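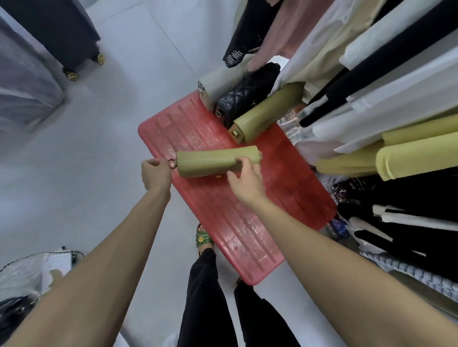

Dumisani Ngubane objected to the word "nuisance" in the first draft of this entry and asked that run 862 be logged as a safety event. The objection is accepted. An arm that goes on pulling after its partner has been told to let go is a safety event, whether or not anyone is within reach, and the log has been changed.

## Run 862, Skurkel two-arm unit, Neltcombe bench

March, afternoon session. Entry opened 2:40 p.m.

**Task.** Take a small flap bag from the middle glass shelf of the test cabinet, one gripper at each end, lift it clear of its neighbours and set it down on the low stand. Bag stock as before: mixed sizes, some with chain straps, some still in plastic.

**What happened.** The approach and first contact were normal. Both grippers closed. At the start of the lift the chain strap of the neighbouring bag was lying across the left finger pad, and it travelled up with the load. The operator saw the second bag begin to move and pressed the pause button on the pendant. The left gripper was commanded open. It did not open fully. The right arm, which had received a report that the left side was clear, began its own retreat to the rest position and drew the bag sideways against the left finger.

Pull at the right wrist passed the 40 newton limit and peaked at 42. The protective stop came in at that point. The glass shelf had by then shifted on its clips. It did not fall or break. The operator was standing outside the floor line, and no one was hurt.

The margin over the limit is small, and an early comment on the draft described it as harmless. That reading is not supported. The limit was chosen for the bags. The shelf clips were never rated for any sideways load at all, and the arm would have been free to pull just under the limit for as long as it liked without any stop being raised.

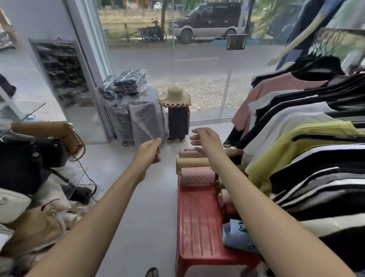
The same point applies to the low stand. A bag set down on a ridged surface can catch on the way off, and the arm would see only a slow rise in pull that stays below the threshold. We have been treating the limit as if it covered the whole task, when it was set from a single series of straight lifts in open air.

**First finding.** The "gripper open" report is not a measurement. In the current Sestutico build the flag is raised when the open command is accepted by the drive, and the finger encoder is not consulted. With the strap wound behind the pad the finger stalled a short way into its travel, the drive accepted the command all the same, and the flag went up. The right arm behaved correctly on the information it was given.

**Second finding.** The pause button and the stop button do different things, and two of us at the bench did not have the difference clear. Pause ends the task and sends both arms to rest. Stop holds them where they are. With a soft item caught between two arms, going to rest is the worst available move. The operator followed the card taped to the pendant, and the card is wrong.

**Third finding, less certain.** Strap position is not considered when the grasp is planned. The planner knows the bag body and its flap. Chains are thin and bright, and they are filtered out of the depth data as noise. I could not show from the log whether the neighbouring chain was seen and discarded, or never seen. Mthembu have been asked whether the raw depth is kept anywhere after filtering. No answer yet.

For comparison we went back over hand work on the same kind of stock. With a flap bag on a crowded shelf, one hand goes to each end. A person who feels a snag can ease off with both hands at once, and our unit has no way of doing so. The two wrists are controlled separately and share nothing except the flag described above.
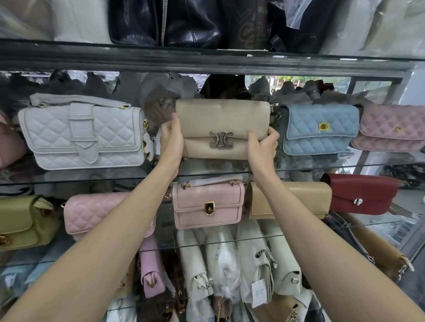

## Repeat tests, power limited

Arms at reduced speed, shelf glass removed, foam underneath. The strap was placed by hand across the left pad each time.

- With the strap in front of the pad, the finger opened fully and the flag was correct.
- With the strap behind the pad, the finger stalled and the flag was raised regardless. This repeated on every attempt.
- With the strap behind the pad and the encoder check patched in, the flag stayed down and the right arm waited. It waited for 21 seconds and then timed out into the rest move, so the patch alone delays the fault and does not remove it.
- With the timeout changed to hold position, both arms stayed where they were until released by hand.

One further observation. When released by hand, the left finger sprang open harder than expected and threw the strap clear. Eye protection is to be worn for any manual release from now on. I had mine on the bench beside me, which is no use, and I record it so that the next person reads it.

## Interim measures

1. No two-arm lifts from glass shelves until the encoder check and the hold-on-timeout change are both in the released build.
2. The pendant card has been removed. The new card says to press stop, leave the arms where they are, and call a second person before touching the load.
3. Sideways pull during any lift from a shelf is limited separately. The value is to be set after a clip test, and until then such lifts are done by hand.

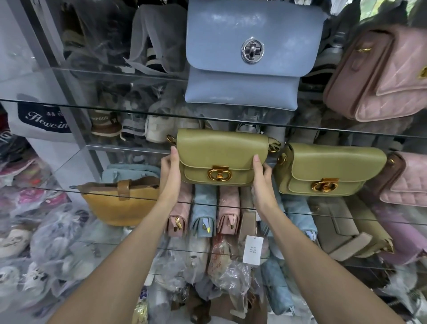
4. Neighbouring straps and chains are to be tucked behind their own bags before a run starts. This is a stopgap and should not appear in the written procedure as if it were a solution.
5. Bags with end rings are set aside. The ring can sit in the same place behind the pad as the chain did, and we have not tested it.

## Open items

- Clip test on a spare shelf, pull applied from both sides.
- Reply from Mthembu on the raw depth data.
- Check whether the single-arm cell uses the same flag. I believe it does. If so, it should be locked out this afternoon as well.
- The shelf from run 862 is marked and stored flat under the bench. Please do not refit it.

Later, 4:15 p.m. The single-arm cell does use the same flag. Locked out, key in the cabinet, note on the door.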